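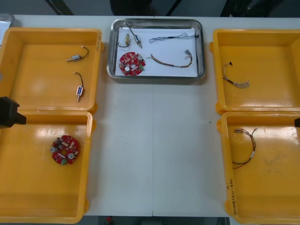
Robot arms take over the parts sorting at Benencombe's returns shop, and the sorters get new jobs

I've been hearing about the robots at Benencombe since January, mostly from people who were worried about them, so when the company said I could come by the Stistumgate shop and spend a morning on the floor, I grabbed my notebook and went. I got there at 7:30, which is apparently late by their standards. The coffee was already gone.

If you don't know the place, it's the long brick building behind the bus yard, and what they do there is take in broken vending and ticket machines, strip them, and work out which parts are good enough to go back into service. There are 28 people on the payroll. For years a good number of them have spent their shifts at a table picking through circuit boards, motors, solenoids and bits of wire, and putting each kind where it belongs. It's small stuff, it gets tangled, and by the end of a shift your neck knows all about it (I tried it for an hour once, for a story on summer jobs, and I was terrible).

Now there's a pair of arms on that job. The parts come mixed together in a steel tray lined with paper, with yellow bins on both sides, and the arms are meant to get each piece from the tray into the right bin. The setup is called Tang, and it comes from Rusberg, the same outfit that put in the shop's conveyor a few years back.

I expected it to be fast. It isn't, at least not yet! The shift lead told me a good sorter still beats it easily on wire harnesses, which bend every which way and never lie the same twice. Boards go better. The round red ones are stiff and flat, and they're easy to tell from everything else on the table. On its best day so far Tang sorted 429 parts, and the lead had that number written on a strip of masking tape stuck to her clipboard. A person having a decent day does more than that. But the arms can keep going through lunch and into the evening, and that's what the company is paying for.

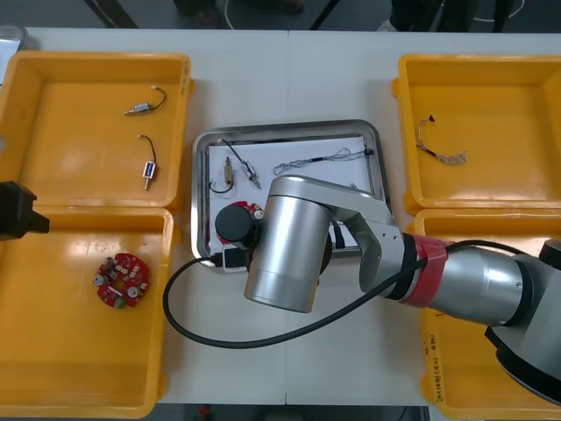 What I really wanted to know was what happened to the folks who used to sit there. Benencombe says it hasn't let anyone go over this, and the people I talked to on the floor backed that up. Five of the sorters have moved over to testing, where they hook up the solenoids and motors and check them one at a time. It pays a little better and there's more to learn. One woman who has been there longer than the roof (her words) told me she was ready to hate it and now wouldn't go back. She likes knowing whether a part is any good. Before, she just knew which bin it went in.

Not everybody feels that way. A guy on the same crew said he misses the table, because you could talk while you sorted. Testing means headphones and a screen, and the benches face the wall. He also pointed out that the sorting table was where new hires started, and he'd like to know where they're going to start now. I asked the plant manager about that and got a slightly foggy answer about "a mix of roles." I wrote it down and I'll ask again.

There's also a job that didn't exist last year, and it's minding the arms. Two people per shift trade off on it. They lay out the trays, deal with whatever the grippers can't manage, and go over the bins before anything moves on to testing. One of them told me the first weeks were rough, with a lot of starting over, and that she got to know the stop button very well. She's more relaxed about it now, though she still doesn't like turning her back on it. I can't say I blame her. 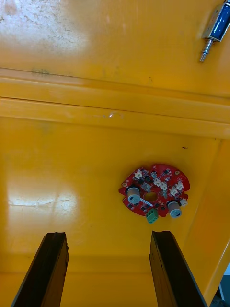
Solenoids are the next thing on the list, by the way. They come in all sorts of shapes, with pins and leads sticking out, and the crew wants them handled more gently before they trust the arms with full trays. The minders have been keeping a notebook of every pickup that goes wrong, and Rusberg gets a copy at the end of each month. It's up to almost 200 entries. I flipped through a few pages and the most common note was just "wire again."

The company plans to decide this summer whether to add a second table. If it does, more of the sorters would switch to testing, and there's some talk of turning the testing benches around so people can see each other. That last part came up twice while I was there, from two different people, and the manager said he'd look into it. The floor crew gets to weigh in at a meeting next month, before any order goes to Rusberg, and I've asked if I can sit in.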